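How to Set Up a Small Riser Shelf for Amber Jars (and Keep It That Way Past Monday)

By the Lumbantobing house desk
January

Every household owns a set of amber plastic containers. They arrive holding vitamins, or screws, or the last of somebody's cold, and then they stay on, because they are far too good to throw out and not quite good enough to have a place of their own. Ours lived in a drawer for years. Opening it sounded like a maraca section.

The fix is a riser: a short shelf that stands on the table and gives you a second story. You can buy one or build one, and neither will impress your guests. Set aside an evening, most of which will go to hunting for lids.

What you need

One riser with a flat wooden board and a metal frame. We use the Flerkeo, the small one, because it was in stock at Pullholm and the larger one was not. Amber containers in whatever sizes you have. A damp cloth, a dry cloth, and a box for the things you are going to pretend you will donate.

Step 1. Clear the table completely. Moving everything to the other end of the table is a popular method and I have used it many times. It leaves you with one clean half and one half you can no longer eat at.

Step 2. Wipe the tabletop and dry it. A light wood top shows every ring and crumb under an overhead lamp, so do this with the lights on.

Step 3. Stand the riser where you want it and press down on each of the 4 corners of the board. If it rocks, turn it end for end and try again. If it still rocks, the table is the problem, and you have learned something about the table you may not have wanted to know. A felt pad under the short leg will settle the matter.

Step 4. Sort the containers by how often you reach for them, and be strict about it. The vitamin you bought after reading an article does not count as daily just because you meant it to be.

Step 5. Put the daily ones up on the board, toward one end, right up against each other. Leave the other end of the board bare. You will want to fill it. The bare part is where your hand goes, and also where you set one jar down while you get at its neighbor.

Step 6. Whatever is in use right now goes on the tabletop, on its own, until you are done with it. Then it goes back up. This is the whole system, and it is the step everyone in my house has opinions about.

Amber plastic on pale wood, a few minutes apart:

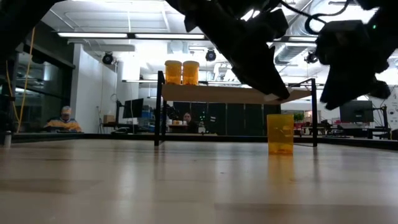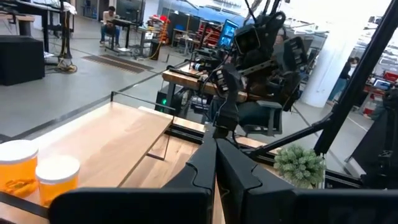
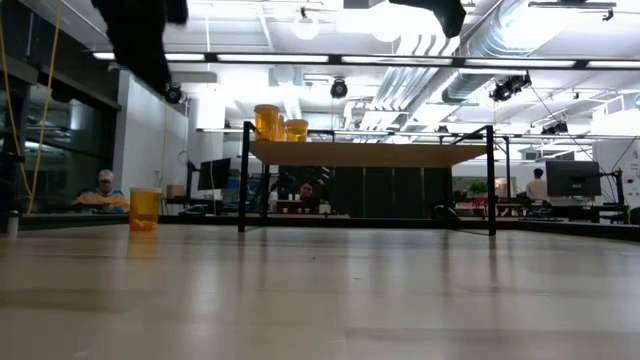
Can I keep different sizes together on the board, or should they all match?

Mixed sizes are fine. Keep the tall one at the outside end and the short one next to it, on the side you reach from, so you aren't lifting your wrist over the tall one every morning. Matching sets look better in catalogs. Nevance sells one for a price I will not repeat in front of my drawer.

Labels

Amber walls let you see that something is in there and very little about what it is. Label the front of each container, low down, where a thumb won't rub it off. Masking tape and a marker will do. I bought a roll of 150 printed stickers and used nine, and the remainder now occupies its own container, labeled "labels."

Put the name of the contents on the label and the month you filled it. If you store medicine, leave it in the container it came in with the pharmacy label intact, and keep child-resistant caps on. A riser is also no substitute for a high cupboard if there are small children in the house.

Light

Amber plastic cuts down some light, but the riser shouldn't go on a sunny windowsill for the sake of the glow, however nice it looks. Pick a spot away from the stove and out of the afternoon sun.

Upkeep

Once a week, lift everything off the board, wipe it, and put it all back. It takes less time than finding the cloth. If you come across a container that hasn't moved since the last wipe, demote it to the space under the board, and if it is still there in a month, the donation box is waiting by the door, where it has been since last winter.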